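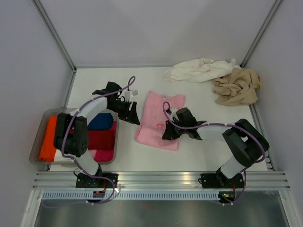 Sixty Laps at Sindgate

My cousin Rania Darwish drove the 212 car, and for one whole summer I was her spotter, which meant I stood on the roof of the tower at Sindgate with a radio and a hat and told her where everybody was. I loved it more than I have ever loved a job, and it paid nothing!

You have to picture the track. It sits in a dip below the Ullgate road, a tar oval so worn at the bottom of turn three that the grey has gone nearly white, with paddocks on one side and the grain sheds on the other. When the wind is right you get dust, petrol and onions all at once. Mum used to say it was the only smell that ever made me get out of bed early.

The race I want to tell you about is the Nseir Cup, June 1, 2019. Sixty laps, no stops, and whoever won got a silver jug with a dent in it and their name painted on the wall by the canteen. Rania's dad had his name on that wall. So did her old boss. She wanted hers up there so badly that she'd already told me what colour.

"Green," she said, lying under the car with only her boots out. "Dark green. Don't let them talk you into blue."

"You have to win first."

"Pass me the ten mil."

The car was a Cludier, an old one, with a straight-six that she'd rebuilt in our uncle's shed over the cold months. It had a left front guard from one wreck and a bonnet from another, and it went like mad. In practice that afternoon she was so quick through turn one that the bloke beside me on the roof put down his pie to watch. I nearly hugged him.

Then she went and qualified tenth. She'd got a wheel up in the marbles on her best lap and had to gather it all back in, and she climbed out without saying a word and walked twice around the car.

"Tenth's fine," I said.

"Tenth's awful."

"Tenth's a bit awful. You've got sixty laps, though."

She laughed then, thank goodness, and pinched my hat and wore it until they called the drivers up.

I can still do the start from memory. The lights on the pace ute went out coming off turn four and the whole field dropped its noise down into that dip and the tower shook under my shoes. "Green green green," I said, and she was already gone, down low, under one car and then another before they'd even got to the first corner. Oh, it was glorious! The inside line opened up like somebody was holding the gate for her. I kept saying "clear, clear, still clear," and she kept not answering, and that's how I knew she was happy.

By half distance she was fourth, and in front of her were the two Ullgate brothers in their matching orange cars, and in front of them was Jihad Daher.

Now, I have to be fair to Jihad. He was the best driver that track had, and he was lovely with it. He'd lend you a jack. He'd lend you a gearbox. He had won the Cup two years running and both times he'd stayed behind to help stack the chairs. But on the track he put his car exactly where you wanted to put yours, lap after lap, and you could never call it blocking because he'd got there first.

Rania got the first brother on the outside, which people don't do at Sindgate. She ran right up by the wall where the paint is and just left her foot in it. The second brother saw her coming and slid wide all by himself. The bloke with the pie was yelling. I was yelling too, until I remembered my thumb was on the button.

"You're shouting," said Rania.

"Sorry. You're second."

"I know I'm second. Where's he weak?"

I looked. I'd been looking all night, to tell the truth, and I couldn't find it. He was smooth in, smooth out, and his tail never moved. But the sun had gone behind the sheds by then and the tar was cooling, and the next time he came off turn two I heard him lift. Only a breath. The lap after, he did it again.

"Two," I said. "Exit of two. He's going tight."

She didn't say anything back. For six laps she sat behind him and showed him the nose in turn three, always turn three, high and then low, so that he had to think about it. I was bouncing on my toes. Down in the stands they'd all stood up, even the old fellows with the rugs on their knees.

The white flag came out. Last lap.

She went into turn one a touch slower than she had all night, and I thought, oh no, she's cooked the tyres. Then she cut across underneath him and got back on the power early, so early, while he was still waiting for his front wheels to grip. They came down the back straight side by side. I didn't call anything. There was nothing useful I could tell her that she couldn't see out her own window.

They touched in three. It was a proper thump, door on door, and a strip of something flew up over the fence. Neither of them lifted. They touched again at four and then they were past me and past the flag and I honestly had no idea.

"Who was it?" said Rania. "Who was it? Talk to me!"

"I don't know!"

"You've got one job!"

It took them ages. They'd had a finish-line judge at Sindgate since before I was born, and she came out of her little box, walked across to the other judge, and the pair of them stood there with their heads together while the cars rolled around with steam coming off them. Jihad had pulled up alongside Rania, window to window, and I could see the two of them waving their gloves about and talking.

Then the speaker crackled and the man said, "Car two one two," and I didn't hear the rest of it. I took the ladder so fast I skinned both hands.

By the time I reached the infield Jihad had her helmet under one arm and was banging on the roof of her car with the other. "Exit of two!" he was shouting at me. "Was that you? Did you tell her exit of two?"

"Might have," I said.

"I'm hiring you in December," he said.

"You are not," said Rania, from inside the car, where she was stuck, as the door had folded in and wouldn't open. We pulled her out through the window by her arms. She still had my hat down the front of her suit, squashed flat, and she put it back on my head and asked if anyone had gone to find the paint.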